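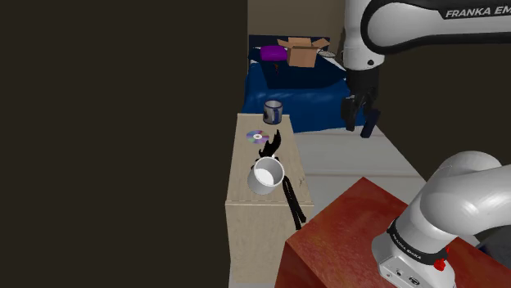 Robot arm beside a bed, computer rendering.

I have been an occupational therapist long enough to own three filing cabinets of home exercise handouts, and I would like to say a word against them.

The standard packet at our Bostthorpe clinic ran to 31 pages when I started. It had stick figures. It had a chart with boxes for morning, noon and evening, and the charts came back either blank or filled in with one pen, at one sitting, I suspect in our parking lot. We praised the full ones. We had a little talk with the blank ones.

My old supervisor, Eimear Geraghty, gave out one exercise at a time, written on whatever was in her pocket. The rest of us thought this was sloppy. Her patients came back and did the exercise in front of her, correctly, which was annoying.

In August I sat through a webinar on "home program engagement" in which Gordon Lachance took us through 73 slides on keeping things simple. The answer, by slide 60 or so, was an app. The app sends reminders. I have a phone full of reminders and I swipe them away while thinking about lunch, and I am paid to believe in this stuff.

What I'd like instead is dull and hard to bill. Ask the man with the stiff hand what he does every day anyway – buttons, coffee jar, dog leash – and change how he does one of those things. Write it down if he asks. See him next week and find out whether he hated it.

The cabinets are free to anyone with a truck. The bottom drawer sticks.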